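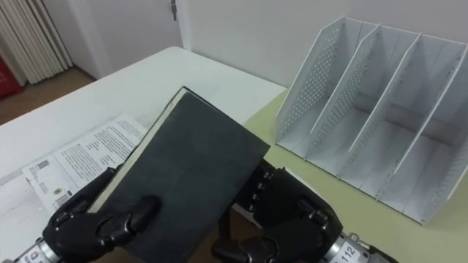

How long do you give a book before you quit on it?

Fifty pages used to be my rule, but lately I bail the second I notice I'm checking how many pages are left in the chapter.

marginwalker
Posted Saturday, 9:14 PM
So that's me asking and answering my own question, lol. I'm curious what everybody else does though. I grew up in a house where you finished what you started, vegetables and novels both, and it took me until my thirties to put a book down without feeling like I'd let my mother down. This week I dropped one at page 20. Page 20! It was a sea captain talking about his boots. I have nothing against boots but he would not stop.

Do you have a rule? Does it change if you paid full price?

pickle_brine
I finish everything. I know, I know. But some of my favorite books were a slog up front, and if I'd quit I'd have missed them. The first part of The Durnden Letters is nothing but weather and land disputes and then it turns into the best family story I've ever read. I cried on a bus.

marginwalker
See, I quit The Durnden Letters. The land disputes got me. Are you telling me I have to go back??

pickle_brine
Yes. Skim the part with the surveyor if you have to, but read the wedding.

tuesdaysoup
Hard disagree with pickle. If a book needs me to suffer for a hundred pages before it gets good, that's the writer's problem. There are too many books. I have 14 on the nightstand right now and the stack leans. I give each one a chapter, and if I'm not wondering about it while I do the dishes, back it goes.

pickle_brine
A chapter though? Some chapters are three pages long.

tuesdaysoup
Then it gets three pages. I'm a cruel woman.

old_larch
I think it depends a lot on where the book came from. Library book, no guilt at all. Bought it new, I'll push to the halfway point out of pure cheapness. Gift from somebody who is going to ask me about it, I read the whole thing and keep a nice comment ready.

My sister in law gives me a book every September for my birthday and they are all about people who move to vineyards. I've read every one. I could run a vineyard.

marginwalker
old_larch, do you ever tell her?

old_larch
Absolutely not. She's so happy when I open them.

cornflake_99
Does anybody else flip to the end? I read the last page first, and if I don't care how they got there I don't bother. My book group at the Cillow branch library about threw me out for it.

tuesdaysoup
Okay, THAT I can't get behind. Reading the last page first is barbaric.

cornflake_99
You quit after three pages and I'm the barbarian? At least I know how mine end!

pickle_brine
I'm with soup on this one, which hurts to type.

rirnine_reader
Long time lurker. I keep a "not now" shelf. Books go there when I stall out, and I leave the bookmark in. A couple times a year I go through it and try again, and maybe it's my mood or how tired I am, but some of them click right away on the second go. I had one that took me 3 tries – it was a history of salt – and now I bore people with it at dinner. The ones that never click go to the Rirnine thrift store, bookmark and all if I forget.

I'd say don't think of it as quitting. Sometimes you picked it up on the wrong week.

tuesdaysoup
Nice idea, but my "not now" shelf would be the whole house.

marginwalker
I like the shelf! I might try it with the sea captain. And what about audiobooks, do you all quit those faster? I can get through a so-so one if I'm driving, but a bad narrator and I'm out in 2 minutes.

old_larch
Faster for sure. I once returned one over how the man said "milk."

cornflake_99
How did he say it??

old_larch
Melk. It was set on a dairy farm.

pickle_brine
I would have finished it.

marginwalker
Of course you would have, pickle. Okay, I checked and my library still has The Durnden Letters, so I put a hold on it. If the surveyor shows up before the coffee kicks in, I'm coming back here to complain.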